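Courses > Play and Building > Unit 3 > Handout: Block Stacks on a Cloth

Print this page | E-mail this page

Okay, so last time we got through foundations and I promised you the messy part, stacks where the pieces don't all sit square. Bring this handout with you because I'm going to keep pointing at it!

First, the vocabulary. A course is one layer of blocks. An upright is a block standing on its small end, and a crosswise block lies on its side with something resting on it. I also say "leaner" for anything that's only staying put thanks to its neighbor (that one isn't in the Shboul reader, it's just mine, but I'll use it on the worksheet so you may as well learn it).

Leaners are where most beginners get nervous, and I'd like you to get curious about them instead. Look for the gap first. If there's a dark line of daylight or shadow between two uprights, they aren't holding each other along the full length, so ask yourself where they do touch.

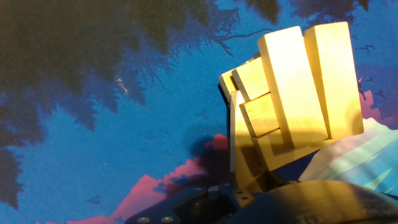 Fig. 1. Plain wooden blocks, two tall uprights with a thin gap between them.

Sketch that cluster in your notebook, and don't fuss over the drawing. I only want outlines, with an arrow wherever you think one block is pressing on another. Then put a little question mark by every contact you can't see and are only guessing at. You'll have plenty of question marks, and that's fine (I do too).

Now, the surface. We build on printed cloth in this unit, and people always ask me why I don't just hand out boards. Well, cloth moves! It creases, it slides over whatever is under it, and a crease at the foot of a stack can tip the bottom course before you've laid the second one. I want you to run into that. Before you start, smooth the cloth from the middle outward with the flat of your hand, and pick your spot away from any fold.

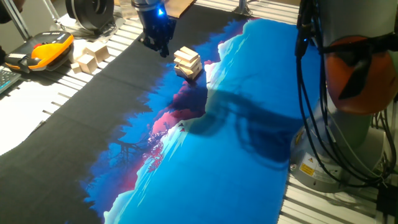 The other thing about cloth is the pattern. A busy print makes it hard to judge whether your bottom block is straight, so your eye grabs the nearest line in the artwork and follows that. Try it both ways at home if you have a patterned tablecloth and a plain one. Build the same short stack on each, then crouch down and look along the edges. My plain-cloth stacks come out straighter every time, and I've been doing this a while.

For the Pullgate exercise, pick one region of color on your cloth and stay inside it. Build 3 courses, let go, and write down which block you'd take out first and what you expect to happen. Then take it out. If you were wrong, leave your first answer on the page.

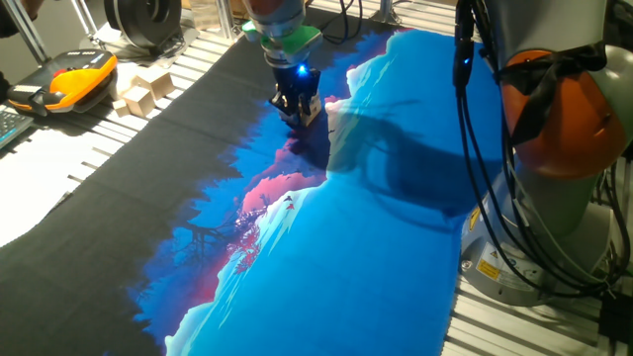
Adeel Bhutto thinks I have the exercise backward, and that you should choose the block to remove before you build anything, then design the stack around it. I like that a lot as a second round, so do it that way if you finish early.

Reading for next time is the Prukach chapter on bridges. Skip the history section. Bring a pencil.

Comments (3)

Plonby
Does the leaner count as part of a course if it touches two layers? My partner and I argued over this the whole way home.

Adeel Bhutto
I'd count it with whichever layer it stands on. Tried the tablecloth thing, and stripes are the worst!

February starter
Is the worksheet the same as the one we had before, or is there a new one?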